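Home | Articles | Random | Log in

Laundry sorting

Laundry sorting is the separating of clothes and household cloth into groups before washing, and again after, before things get hung or put away. Usually by color, then fabric, then how dirty. Practiced in homes, laundromats, hotels, hospitals. Customs vary a lot.

History

Older than the washing machine by a long way. Boiling whites was normal, boiling colored cloth was not, so the two were kept apart from the start. Early dyes ran badly. Reds and indigo the worst. Household manuals told readers to soak new colored items alone, sometimes with salt or vinegar, though whether either does much is disputed.

The home machine changed the order of work. One load at a time, so the piles had to be made up front. Eugénie Guillot, in her study of the washhouses of Pakdale, notes that women there sorted by household first and color second, and that the shared tubs stayed in use until the machines came in. Fees were paid per tub. Records are patchy, a lot lost to damp.

Color

Three groups in most homes: whites, lights, darks. Reds often get a pile of there own for the first few washes. Cold water and modern dyes have made mixed loads more common, and many people dont sort by color at all now. Whites washed with colors tend to go gray over time even with no visible bleeding.

Plastic baskets are the usual container at home; mixed colors commonly share one before sorting.
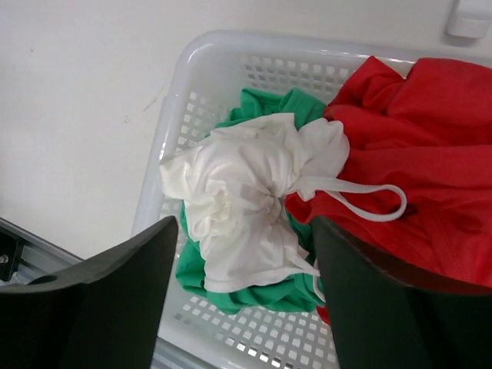 Fabric and weight

Towels apart from thin shirts. Heavy cotton holds water, takes longer to dry, and rubs on lighter cloth. Wool and silk separate, cool water, short cycle. Lint is the other issue: towels and fleece give it off, corduroy and dark synthetics pick it up. Zippers closed, pockets emptied, delicate items in a mesh bag.

Commercial practice

Big laundries sort by item type, color second. The Mahmoudi plant in Saso takes in 2,000 pieces a shift, mostly hotel sheets, on 5 lines. Behrouz Ansari, a former floor manager, described a system of 27 tag codes, later cut down as staff kept mixing them up. Soiled hospital linen is bagged on the ward and not opened by hand. See also Fasaseck (linen tag).

After washing

Second sort. What gets folded, what gets hung, what lies flat. Knits are generally folded as hanging stretches the shoulders. Shirts and blouses hung, often while still a bit damp so creases drop out. Wire hangers, bare or plastic coated, are cheap and slim but can leave marks at the sholder; the coating helps against rust.

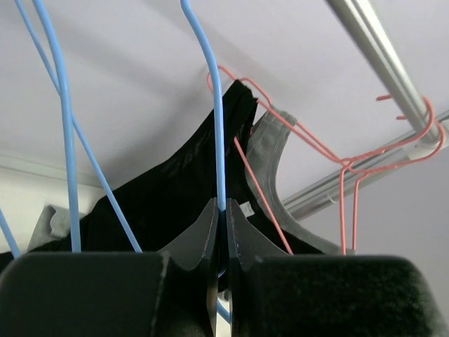

Criticism

Some writers call color sorting a leftover habit. Others point to half-empty loads, which waste water and power. Test results go both ways and depend on the detergent used.

Related articles
Clothes line
Colorfastness
Fabric care label
Washhouses of Pakdale
Fasaseck (linen tag)

This site uses cookies. By continuing to browse you accept our cookie policy. OK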